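Canotstead Bag Handling Set: Soft Totes, Open and Close

Data card, revision 6
Maintainer: Ingvar Thorlacius
Short name: canotstead-totes

Summary

This set covers the opening and closing of soft zipped bags on a plain table. It contains 496 episodes. The bags are everyday canvas carriers of the kind used for shopping, papers or a change of clothes. The task concerns the bag itself: where the zip runs, how the top edge stands or falls, and what the cloth does when the puller moves.

The set is a companion to the Duggan folding set, which covers flat textiles only. The two use the same episode numbering and can be loaded side by side.

Bag properties recorded

Each bag has one entry in bags.csv. The fields are:

bag_id: short text, unique.
body_colour: plain colour word. Khaki, sand and tan are all entered as tan.
body_cloth: canvas, cotton or other.
trim: colour of any piping or binding, or none.
closure: zip, press stud or open top.
handle_type: strap, cord or none.
handle_rest: up, down or mixed, as found at the start of the episode.

Handle position has more effect on the task than its place in the table suggests. Handles that hang down the front panel stay clear of the zip. Handles left upright can fall across it when the cloth is moved, and the episode then has a different character. Filter on handle_rest before comparing results between bags.

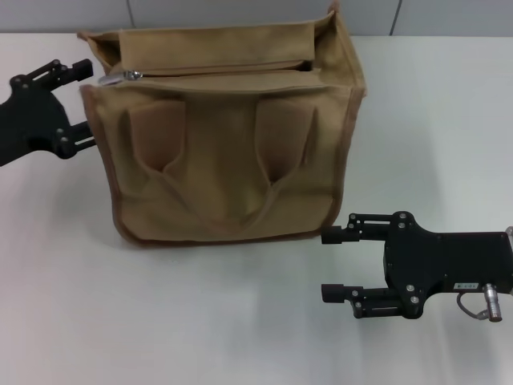
Zip state is entered separately from the shape of the opening. A zip can be fully undone while the two edges of cloth lie together, and a stiff back edge can stand well above a closed zip. The field zip_state takes the values closed, part or open. The field mouth takes flat, gaping or propped. Where an annotator could not tell, the value is unclear. Empty cells are errors and should be reported.

Task wording

Instructions are stored as plain sentences. Two forms are in use:

1. Open form. "Open the bag." No mention of the puller, the direction of travel or the side to hold.

2. Directed form. The sentence names the puller and the end of the bag to start from, for example "Take the zip puller at the left end and draw it across." Left and right are given as seen from the front of the table.
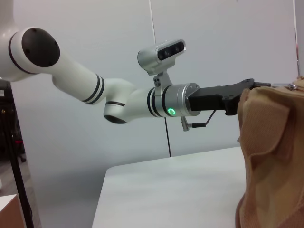
3. Withdrawn form. Revision 2 included sentences that referred to the bag by its contents. These were removed. The old text is kept in archive/wording for anyone repeating earlier work.

Layout of files

episodes/ one folder per episode, numbered from 0001
bags.csv bag properties, as above
labels.csv start state, end state and wording for each episode
archive/ superseded wording and labels

Each episode folder holds the overhead and close views with their timestamps. Views share one clock. The column bag_in_view in labels.csv gives a yes or no value per view and per second.

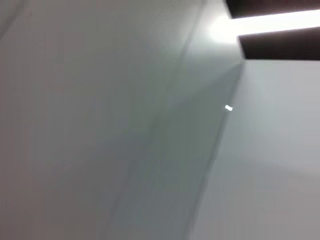 Users who want only views containing cloth should select on that column. Selecting on body_colour is a poor substitute, as pale bags and pale walls fall close together under some lighting.

Known limits

The bags are soft-sided. Rigid cases and drawstring sacks are outside the scope.
Labels for mouth are less consistent than those for zip_state. The line between gaping and propped was redrawn in revision 6, and earlier labels were converted by rule.
Bag dimensions were not measured.
Creasing is not reset between episodes. A bag used late in a session may hold folds from earlier handling.

Loading

The Purnadus loader reads the folder structure without changes. The Konska loader needs bags.csv renamed to objects.csv and does not read the mouth field.

Access and corrections

The set will be kept at its present location until the end of 2033. Corrections go to Ingvar Thorlacius, with the episode number, the field and the proposed value. Label corrections are applied in the next revision and listed in archive/changes.txt.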